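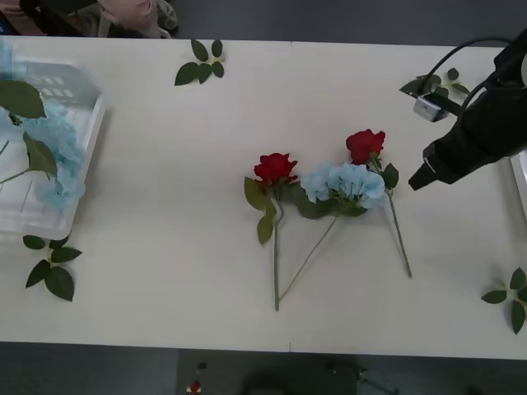 Seda single stems: red rose and blue hydrangea, with leaf sprigs.

Seda Single Stems
Artificial roses, hydrangeas and greenery by Unotell

Seda is our range of artificial flowers sold by the stem. Every flower is on its own stem, so you can buy the colors you need and build the arrangement yourself. The range is used in shop windows, hotel lobbies, waiting rooms and at home, and we sell the same stems to trade and retail customers.

Red rose

The Seda rose is a fully open bloom with layered petals. The green leaves sit close under the flower on a long green stem. It is the stem most customers start with, and it works alone in a narrow vase as well as in a group.

The petals are fabric. They are shaped at the factory and keep their form in the carton, but the outer row can press flat in transit. Open it out with your thumb, working from the center toward the edge. A rose that has been stored under other stems may need a few seconds with a hand steamer held well back from the bloom. Do not use an iron.

Blue hydrangea

The hydrangea is a pale blue cluster made up of many small four-petaled florets, with dark green leaves below it. The stem is thinner than the rose stem and bends more easily. In a tall vase, let the head rest against the rim or against a neighboring flower.

The florets are pushed onto fine plastic pegs. If one comes off, press it back on. Spare florets are supplied with every trade carton, in a small bag taped inside the lid.

Leaf sprigs

Loose green leaf sprigs are sold separately. Use them to hide the mechanics at the neck of a vase, to fill gaps between blooms, or to bulk out the base of a low bowl. They have a short stalk and can be pushed into foam or taped to a flower stem with green florist's tape.

Sprigs go faster than people expect. A bowl that is seen from all sides takes many more than a vase that stands against a wall. If you are ordering for a table centerpiece, add a second bag.

Stems

All Seda flower stems have a wire core inside a plastic cover. They can be bent by hand and will hold the bend. To shorten a stem, use wire cutters. Scissors will not get through the core and will be damaged if you try. Wear eye protection when cutting, and hold on to the end you are cutting off.

If you would rather not cut, fold the bottom of the stem back on itself. This also adds some weight low down and lets you use the stem at full length again later.

Cut ends are sharp. Push them into foam or cover them with tape, especially in glass vases, where they can scratch.

Making a small arrangement

A simple starting point is two roses and one hydrangea.

Lay the stems side by side on a table before you put anything in the vase. Put the hydrangea between the roses and set one rose a little higher than the other. Slide the stems up and down until the heads sit the way you want, then cross them near the bottom and tape them where they meet. Bend the leaves out from under the blooms. They are packed flat against the stem and look stiff if you leave them that way.

Stand the group in the vase and turn it once before you add the sprigs. Fill the gaps you can see from the front first. For a larger vase, make up a second group in the same way and set it a little lower than the first.

Roos Van Loon, who puts together our showroom displays, uses dry foam in anything wider than a jam jar. Clear vases can be lined with a large leaf or filled with gravel so the foam does not show.

Cleaning

Dust the flowers with a soft, dry paintbrush or a hair dryer on its cool setting. Leaves can be wiped with a damp cloth. Do not put the blooms in water, and do not use glass cleaner or furniture spray on any part of the stem. The red dye in the rose can run if it is soaked, and it will mark pale fabric.

Stems kept in a kitchen or a café pick up grease and need wiping more often. Once grease has been left on the petals for a season it will not come off cleanly.

Use and placement

Seda stems are made for indoor use. Direct sun will fade them, and the blue fades before the red. In a south-facing window, move the hydrangeas to the back of the display or swap them out through the summer. We do not recommend the range for graves, balconies or window boxes. Our Clornach outdoor range is made for those and is listed on its own page.

Keep stems away from candles and heaters. The standard range is not flame-treated. Customers who need treated stems for public buildings should contact us before ordering, as treated stems are made to order and cannot be returned.

Storage

Store the stems lying down in a dry box, heads all at one end, with tissue between the layers. Keep roses on top of hydrangeas. Leaf sprigs can go in any space that is left. Do not store the stems standing on their heads, and do not seal them in plastic in a damp room.

Ordering

Roses and hydrangeas are sold singly to retail customers. Trade cartons hold 50 stems of one kind and one color. Cartons are not split or mixed, so an order for both flowers is two cartons. Leaf sprigs are sold by the bag.

For orders of 3000 stems and over, we can match a color to a sample. Send the sample by mail. We can't match from a photo or a screen. Rok Ionescu handles color matching and will confirm the shade with a test bloom before the batch is made.

Color varies a little between batches. If you are topping up an existing display, give us the batch code from the carton label and we will check whether any of that batch is left.

Delivery and returns

Stock items ordered before 2 p.m. leave the warehouse the same working day. Orders placed on Sunday leave on the next working day. Large orders go by Trajkovski Freight, who will call to arrange a delivery slot. Please make sure someone is there to sign.

Unused stems can be returned in their original packing. We can't take back stems that have been cut, bent or taped. If a carton arrives crushed, note it on the driver's sheet and keep the packing until we have spoken to you.

The white rose is out of stock until September. Pink and cream are available in trade cartons only.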